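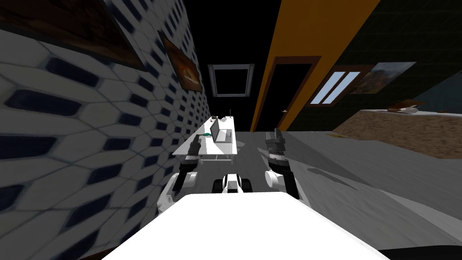

Titside Home Robotics Project
Progress report to Cuypers, covering the spring period
9 May 2018
Prepared by Maribeth Dela Peña

Summary

The open day at Skolthorpe went ahead as planned and I am very happy with it. We had 22 visitors over the course of the afternoon, the simulator ran from start to finish without a restart, and the talks we had with people have already changed what we want to do next. Details below, along with what slipped and what we would like from you before the next payment.

What we showed

The main demonstration was the simulated apartment. Visitors took the robot's point of view and drove it through the rooms with two hand controllers, one for each arm, with a foot pedal for the base. The task was kept simple on purpose: cross the room, stop at the white desk with the laptop on it, and bring a gripper up to the desk without bumping the edge. People who got that far could turn to the long counter and try the same thing there, where the reach is more awkward.

We changed the rooms a good deal after your comments in the winter. You said the old ones looked like an empty warehouse, and you were right. The new ones have patterned tile, paintings on the walls, an orange wall with a doorway and a window in it, and strong differences between light and dark areas. It is a busier place to look at and a much better test of the vision software, which used to do well mainly because it had so little to confuse it. The tile pattern gave us real trouble in early testing (depth estimates along that wall were poor) and Somum spent most of a week on it. Their fix went in two days before the open day, later than I would have liked, but it held up.

How it went

Better than I hoped! Most visitors got to the desk on their first try. The common mistake was driving in too close and then having no room to lift the arm. Several people asked to go again just to get the approach right, and one retired machinist stayed on the controls long enough that we had to start a second sign-up sheet.

The home care staff were the group I most wanted to hear from, and they were generous with their time. They liked being able to see both arms and the wheels while driving – we had been thinking of hiding the lower part of the body to give a cleaner view, and we have dropped that idea. They also asked for slower arm movement close to furniture, and for a way to stop everything with one button. We have the stop already, but it is on the keyboard, and a keyboard is no use to someone with both hands full.

The short talk before the demonstration ran long. Next time I will cut it in half and let people get to the controls.

What slipped

The voice command work did not make it into the demonstration. It works at a desk with one person speaking and falls apart with a crowd in the room. I would rather bring it to you finished than show it half done, so it has moved to the June work plan.

The written guide for new drivers is drafted but not tested. We used a printed card on the day, and people mostly ignored it and watched the person ahead of them.

Spending

We are within budget for the period. The rental of the larger screens cost a little more than planned and travel cost less, so the two more or less cancel out. The full sheet is going to your office separately.

Next steps

Move the stop button to the hand controllers. Add a slow zone near desks and counters, with the distance adjustable by the driver. Build 3 more room layouts with Somum, at least one with narrow hallways, as the care staff suggested. Test the driver guide with people who missed the open day.

From you, we need a decision on a second open day and whether Cuypers would like to send someone to drive. I hope you will – it is a lot more fun than reading this.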